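About Us

Zunstead Veg Boxes. Small, local, a bit muddy.

We pack fruit and veg boxes for homes, nurseries and a few offices in and near Zunstead. Started in August with 14 boxes and a borrowed van. Now we send out 500 a month, and the van is ours (still needs a new back door).

Who we are

Houda Belkadi set the place up after years on her uncle's market stall. She does the buying, most of the driving and all of the arguing over the price of leeks. The packing side is a small crew, mornings mainly, kettle on at 6. Nasr is the shop end of things – named after Houda's grandad – on the corner by the old bus station. You can pick up there if you're out all day.

What we do

Three sizes of box. The big one is Flisik, the middle one Zasto, and the small one never got a name, we just call it the small one. Flisik feeds a family with a bit left for soup. Zasto is for two people who cook. Small one is mostly snacking stuff – little tomatoes, carrots, apples, whatever is sweet and doesn't need a knife.

How we pack

Heavy things first. Potatos and squash at the bottom, roots next, leaves on top. Soft fruit and small tomatoes go in last or get a box to themselves, because one swede rolling about and that's your tomatoes done for. Learned that in week one. 50 calls.

Small round things are the slow part. They roll, they hide in corners, they split if you grab them. So they get picked over a few at a time and anything soft or cracked comes out. The cracked ones go in the staff sauce, which is very good by now.

Colours get mixed where we can. Red with orange, a few yellow when they come in. Kids eat more of them that way, or so the nurseries tell us. We don't wrap each thing. Paper bag for mushrooms, paper bag for salad, the rest goes in as it is. Give it a rinse at home please.

Boxes

We want them back! Leave it out when the next one comes, or drop it at Nasr. Wipe round the inside if something has leaked. A dent is fine, we'll use it till it falls apart.

Ordering

Order by 2 in the afternoon for the next morning's round. Later than that and you go on the round after. Don't like something? Tell us once and it stays off your list – no beetroot is the most common, then celery. You can skip a delivery or stop whenever you want, there's no contract and no fee.

Allergies, please put them in the notes and ring the shop aswell. We do read the notes but mornings are busy.

Come and say hello

Nasr opens at 8 and shuts when the bread is gone, normally mid afternoon. Ask for Houda, or whoever's nearest the till.

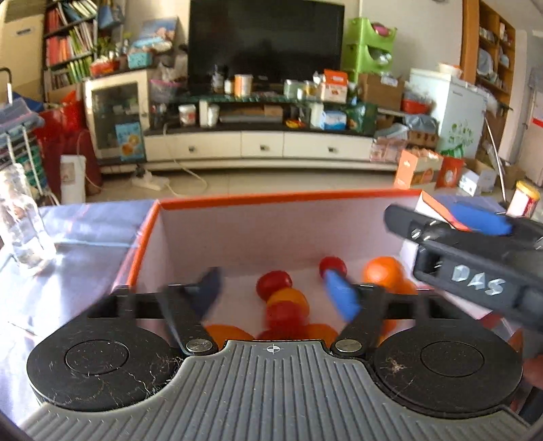
Cherry tomatoes and little orange ones, in the box.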